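Unit 4: Setting Up and Looking After the Disassembly Cell
Course notes, Azra Stoyanova. Lab session Thursday, Bastien Rey supervising.

These notes cover the desktop computer cell only. Read them before the lab and bring the Billow log sheet.

Starting up

Check that the E-stop is released and the controller shows no faults. Home the arm with nothing on the bench within its reach. Clear the grooves between the slats before you place a case, or it will rock. Lay the tower on its side with the open side up, then run the Hota locating routine. If the reported offset is over 4 mm, move the case and run it again. Do not type in a correction by hand.
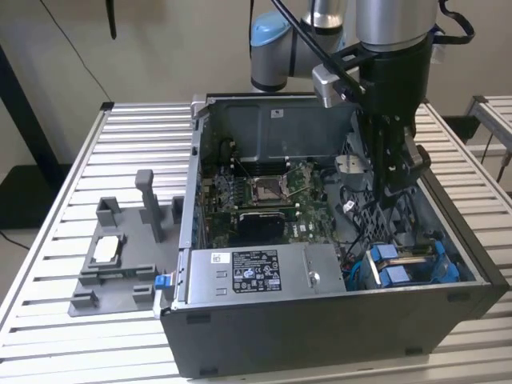

The fixture tray is taught separately from the case. Any time the tray is lifted, even for cleaning, its pockets have to be touched off again. Use program 272 for this and run it at 33 percent speed. Last year two groups skipped the step and bent a post.

Gripper and cables

Wipe the fingertips with a dry cloth at the start of each shift. Check the wrist screws with the small torque driver. Move the wrist slowly through its full range and watch the cable. It should never pull tight. Replace the fingertip pads after some 334 cycles and write the date on the log sheet.

If a pick fails twice, stop the program and call Bastien. Do not reach into the case with the arm enabled.

For the lab report: list the startup steps your group carried out, with the offset from each locating run.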